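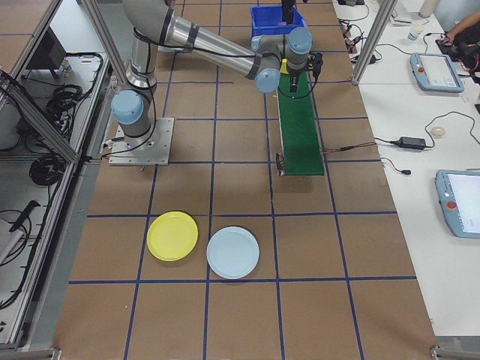
Minutes – Enetden software group
14/02/2018, Yokoyama room
Chair: Misaki Uchida

1. Minutes of the last meeting
Approved with one correction: the belt driver belongs to Clasus, not to the planner repository.

2. Planner
The arm is mounted in the upper left portion of the taped table, so motions between the conveyor and the plates share a single base frame. The planner still treats the belt's end roller bracket as free space. It will be added to the collision model as a box. Replanning after a target change takes 423 ms and the limit we agreed in December is 400. Misaki will try caching the approach poses.

3. Perception
The yellow plate and the light blue plate were discussed. When they nearly touch, segmentation merges them into one object. The log holds 158 merged detections. Agreed to split on color first and fit circles after that. The blue bin at the far end of the belt should be masked out – its color is too near the tape lines for the current threshold.

4. Tooling
Lollaritz replay viewer: version 2 reads the new log format but drops gripper events. Release held until this is fixed. Pendant programs go into version control from now on, one file per task.

5. Actions
MU: approach pose cache, bracket in collision model.
Perception: color split, bin mask.
Tooling: gripper events in viewer.

Next meeting: same room, date to be sent by email.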